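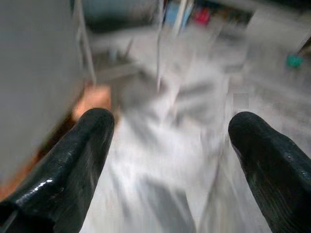

Narker 90 Compact Fridge: review after a year of use
By Marcela Havlíček
9 January 2022

The Narker 90 is a small, single-door fridge sold mainly to people in flats, annexes and rented rooms. I bought mine new from Tronier with my own money, to replace a second-hand Ulloa that had started to ice up at the back. It has been switched on ever since, apart from one move between rooms.

Delivery and setting up
Two men from Tronier brought it up the stairs and took the packaging away. The instructions say to leave the fridge standing for 12 hours before plugging it in, and to keep a gap of 50 mm behind it. Both are easy enough to do. The leaflet is short and the drawings are clear, though the page on swapping the door hinge is missing a step. I rang the helpline and was put through to Siamak Taheri, who emailed me the corrected page the same afternoon.

The feet are the first weak point. They are short, they screw in only a little way, and on an uneven floor they don't give enough adjustment. I gave up on them and stood the fridge on bricks. If you do the same, use bricks of the same depth, put the heavier side down first and check with a spirit level before you load anything. The extra height also makes the bottom of the fridge easier to reach and lets you get a brush underneath.

Inside
The lining is a pale cream-white and wipes clean with warm water and a little bicarbonate of soda. It has not stained, even after a jar of beetroot leaked in February. The upper shelf is the most useful part. A mixing bowl goes in towards the back with no fuss, and I keep leftovers there so that they get eaten.

The crisper at the bottom has a frosted front. You can tell there is something in it but not always what, and a bag of spinach can be forgotten for a week. It holds enough vegetables for two people if you shop twice a week. A whole cauliflower is a squeeze.

The door
The door opens wide, which matters in a narrow room, and stays where you leave it. The upper bin is a long rail with a rounded lip, suited to jars, butter and tubes of tomato purée. The bin lower down is a good deep one, in translucent plastic. A bottle of water stands upright low in the door and doesn't fall over when the door is shut in a hurry.
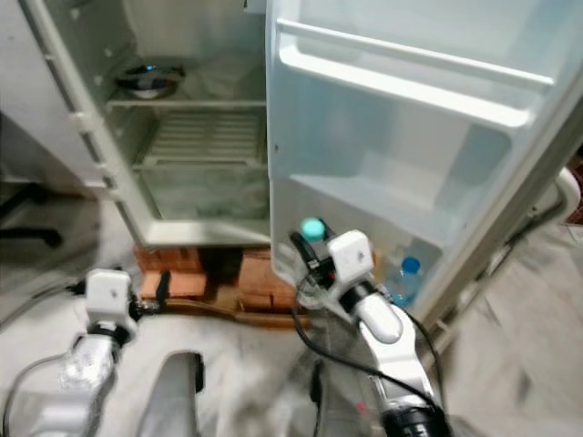
Noise and running
It hums when the compressor starts and clicks when it stops. I could sleep in the same room as it, but my neighbour Janaka Liyanage has the same model and could not — he moved his into the hall. The temperature dial has no degrees marked on it, only a scale, so buy a cheap fridge thermometer. Mine sits at a middling setting all year and goes up a notch in hot weather.

Spares
Shelves and bins can be ordered separately. The upper door bin is part number 2841, and mine came within the week after I cracked the first one by overfilling it with jars. The replacement fitted without tools.

How it compares
The Kurkness is the obvious alternative at this size. Begoña Tejada lent me hers for a fortnight. It is quieter and has better feet, but the door bins are shallow and tall bottles have to lie on the shelf. It also costs more.

Verdict
Good storage for its size, easy to clean, poor feet, a vague dial. I would buy it again for a small kitchen, less readily for a bedroom. Four out of five.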